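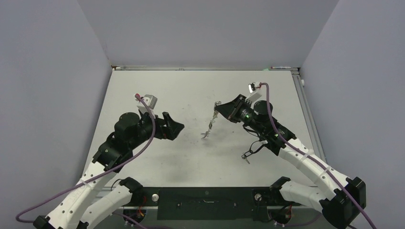

3. Keys, rings and tags

3.1 Where the bunches come from

I should say first that I like keys, and that this probably shows. The project began with the key cupboard at Van Wyk, a lettings office in Dramgate, where I had a desk for most of a winter and where the cupboard door was opened all day long, usually by someone in a coat already. Van Wyk looks after more than 2,000 keys. Most hang singly on hooks, and those are dull (sorry, but they are). The interesting ones live in bunches: a front door, a back door, a meter cupboard, a bin store, all threaded on one ring and handed over together to whoever is going out.

A bunch behaves quite differently from a single key. You pick it up by whatever sticks out, the rest swings round, and the key you wanted slides behind its neighbours. Earlier writing on key handling mostly skips this. It treats finding a key as a reading problem, with a person looking at a row of labels and choosing one, and leaves out the bit where you're standing on a doorstep shuffling metal about with your thumb. I wanted that bit back in.

So the material in this section comes from two places. One is the issue book, the big ruled one kept next to the cupboard, from which I copied out 787 handovers. The other is the time I spent looking at bunches lying on a tabletop, which sounds like an odd way to spend an afternoon but taught me more than the book did.

3.2 What the issue book says, and what it leaves out

The book gives you the name of the property, the time out, the time back and a column headed "Remarks". Remarks is where the good stuff is. People write "wrong key again" and "which one is shed??" and, more than once, "tag gone". I sorted these with the Hundurel sheet, a one-page form I made for the purpose and then had to redraw because the boxes were too small for anybody's handwriting, mine included.

The sheet has four kinds of trouble on it. The first is the missing tag. The second is the tag that's there but can't be read, often where ink has rubbed away. The third I call the twin, meaning two keys that look alike enough for a person to try both. The fourth is the tangle, where the right key is present and perfectly well marked but buried under others, or wedged across the ring so it won't turn.

I had expected twins to be the main grumble, and in conversation they were! Everyone has a twin story. In the Remarks column, though, tangles came up again and again, often in the same breath as something else ("blue one stuck under, thought it was missing"). That last sort of remark bothered me for a while, as it belongs in two boxes at once. In the end I let a handover carry two marks if it needed them, and I'd do the same again.

What the book can't tell you is how the bunch was lying when it was picked up. Nobody writes that down, and why would they?

3.3 Rings and how they rest

A small split ring more or less vanishes once it's full. The keys fan out, the ring hides in the middle, and wherever you grab, you get a key. A large ring is another matter. It stays visible, it gives you something obvious to take hold of, and it doesn't always lie flat. With keys gathered beneath one side of it, part of the ring can end up raised, leaving a loop you can get a finger through.

Figure 1 shows the sort of thing I mean. The ring is a big dark grey one, resting partly upright, and the bunch has spread itself round it in a way I find rather handy to talk about: yellow at the upper left, green off to the left among a little cluster of metal keys, and then red, blue and white down below. If I asked you for the red one you'd know which way to reach before you'd touched anything. If I asked for a particular key in the green cluster, I think you'd go to the cluster first and sort it out from there, and that two-stage reach (colour first, key second) is what I kept noticing in my own hands.

There's a catch. The layout only lasts until the bunch is lifted. Pick the ring up, put it down again, and yellow may well be somewhere else. Colour survives that and position doesn't, so I've kept them apart in everything that follows, even where it makes the sentences clumsier.

I also want to put in a word for plain surfaces. On my own kitchen table, with the post and the crumbs, a bunch of keys is half hidden before you begin. On a pale, plain top the dark ring and the coloured tags stand out beautifully, and that's worth remembering when comparing my notes with anything gathered in a hallway or at the bottom of a bag. My notes are from the easy end.

Figure 1. Bunch of keys on a large ring, with yellow, green, red, blue and white tags.
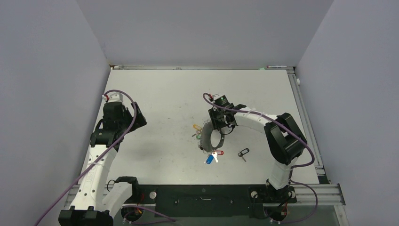

3.4 What the colours are for

Van Wyk has a colour rule, typed on a card inside the cupboard door. Yellow is for front doors, red for anything to do with meters, green for outside, blue for back doors and white for whatever's left. The rule is a good one and I'd happily use it at home. The trouble is white. Once there's a colour for "whatever's left", things drift into it, and on the older bunches white has become the tag people reach for when the right colour has run out.

Emulero, the tool hire place across the road, does it differently. They let me look through their rings in October, and they use colour for the person who last cut the key. I thought this was hopeless until I watched somebody use it. She knew exactly which colour meant a key that would stick in the lock, and she went for the other one. So the colours were doing a job; it just wasn't a job I'd have put on a form.

Both places buy their tags in mixed bags of 300, by the way, and both run out of the same colours first. I haven't worked that into the tables, but anybody planning a scheme might want to order spares of their front door colour before they write the card.

3.5 A note on the wording of the form

The first version of the Hundurel sheet asked "Was the key easy to find?" and got yes nearly every time, even from people I'd heard muttering. The second version asked which tag they touched first. That was much better, and it's the version used for the comparisons in the next section. Copies of the earlier one have been kept with the notes, small boxes and all.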